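**Hulleo opens its first cloth library in Romarby this October**

*For immediate release*

I've been putting off writing this because I'm much better at hemming than I am at press releases, but my business partner Nuwan Ekanayake says the local papers won't print a thing unless we tell them about it, so here goes! I'm Kumudini Munasinghe, and in October we're opening a cloth library on Samarakoon Street in Romarby, two doors up from the old shoe repairer.

A cloth library works much like the book sort. You join, you borrow napkins, tea towels, tablecloths or plain cotton squares for as long as you need them, and then you bring them back (we do the washing, so please don't iron anything on our account). Membership is £10 a year, and that covers as many loans as you like, up to 81 pieces at a time. That upper limit is there for weddings, mostly.
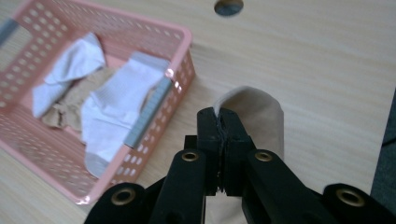 We started with a trial run from my front room last winter, lending to people on our road and the next one over. By spring we had 221 members, which was far more than my hallway could cope with, and my very patient husband began asking when he might have his coat hooks back. The new shop has proper shelves, a drying room at the back and a big window that Gaurav Upadhyay has lettered by hand in dark green. It's gorgeous and I keep crossing the road to look at it.

Nearly all our stock is second-hand. Some came from a hotel that was changing its colours, some from house clearances, and a great deal from people's airing cupboards. Samuele Testa runs our mending bench and he can rescue almost anything, though he has asked me to say that candle wax should be left alone and not scraped at with a knife.

"I was a tailor for years and never had so much fun with a tea towel," says Samuele. "People bring in a tablecloth their gran used and want it back in service. I like that very much." 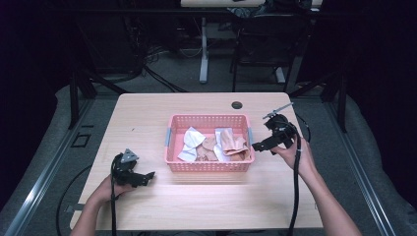
We'll also be running mending evenings from 7pm, with tea and whatever cake Nuwan has made. They're free to members and £4 for everyone else. Bring your own scissors if you're fussy about scissors (I am), otherwise we have plenty.

The Dravow Fund has paid for our two washing machines and the first year's rent, and Ruwan Sarkar there has answered more of my late-night emails than anyone should have to. Thank you, Ruwan!

We're still after plain cotton and linen in any pale colour, with or without stains. Roughly 200 more napkins would see us comfortably through the Christmas parties. Drop them in at the shop any morning between 9am and noon.

**For the press:** Nuwan and I are both happy to chat, and you're welcome to come round before we open. Ask for either of us at Hulleo, Samarakoon Street, Romarby. Mornings are best, as the machines are noisy after lunch.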